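Atelier de Gudeta

L'atelier de Gudeta est un site de conditionnement et de préparation de vaisselle situé à Prokville, exploité par la société Hevuris. Il est surtout connu pour l'automatisation progressive de ses postes de rangement, engagée sous la direction de Sosina Adugna, et pour la lenteur avec laquelle cette automatisation a consenti à se produire.

Historique

À son ouverture, l'atelier employait 105 personnes, réparties entre le tri, la pose sur support et la mise en carton. La pose sur support consistait à placer tasses et bols sur des présentoirs destinés aux boutiques. Le métier passait pour simple, surtout auprès de ceux qui ne l'exerçaient pas. La direction en conclut qu'il serait le premier confié aux machines et prévit six mois pour y parvenir. Le programme, baptisé Witska, entra dans sa quatrième année sans que l'échéance ait été officiellement révisée.

Une première cellule robotisée fut présentée au personnel le 22 septembre 2019. Elle reposait sur des trajectoires fixes, programmées au millimètre, et donnait satisfaction tant que chaque pièce se trouvait exactement à l'endroit prévu. Les préparatrices de commandes firent remarquer que c'était aussi leur cas.

Méthode

Hevuris abandonna ensuite les trajectoires fixes au profit de l'apprentissage par démonstration. Des opérateurs exécutent la tâche avec des pinces tenues en main, et les mouvements enregistrés servent à entraîner le robot. Les objets de référence comprennent un porte-tasses blanc à branches et un bol en forme de coquille d'œuf fêlée, au bord irrégulier et argenté. 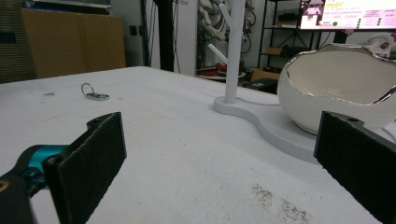

La collecte comptait 1 913 démonstrations à la fin du mois de mai suivant. Un opérateur expérimenté en produit jusqu'à 300 par journée, pauses comprises, chiffre que la direction cite volontiers et que les opérateurs citent avec moins d'entrain. Les démonstrations jugées trop rapides sont écartées, de même que celles où l'opérateur hésite. Le règlement interne recommande un geste « naturel », notion à laquelle il consacre quatre pages.

Conséquences sur le travail

L'automatisation n'a supprimé aucun poste de pose au cours des deux premières années. Elle en a en revanche changé l'intitulé. Les préparateurs sont devenus « démonstrateurs », puis « référents gestuels », avec une revalorisation salariale obtenue lors du second changement. 27 d'entre eux ont suivi une formation de deux semaines portant sur la tenue des pinces, la régularité du mouvement et la remise en place des objets entre deux essais. Ce dernier point occupe une bonne part de la journée et ne figure dans aucune brochure. 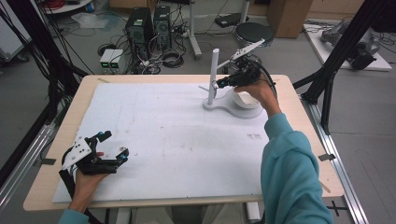

Les effets physiques ont fait l'objet de discussions plus longues. Le port de charges a nettement diminué, mais la répétition d'un même geste avec un outil en main a déplacé la fatigue vers les poignets et les avant-bras. Une rotation toutes les deux heures a été instaurée à la demande du personnel. Les représentants syndicaux ont par ailleurs soulevé la question de la propriété des gestes enregistrés. La réponse de l'entreprise tient en un avenant au contrat de travail, que Sosina Adugna a qualifié en réunion de « clair dans l'ensemble ».

Réception

Dans la presse locale, le site a d'abord été donné pour une usine sans ouvriers, expression reprise par Hevuris dans un dépliant puis retirée à la réimpression. Les visiteurs s'étonnent régulièrement du nombre de personnes présentes. Les anciens de la pose, pour leur part, reconnaissent volontiers leur manière de faire dans les mouvements du robot, y compris un léger détour par la gauche dont chacun attribue l'origine à un collègue.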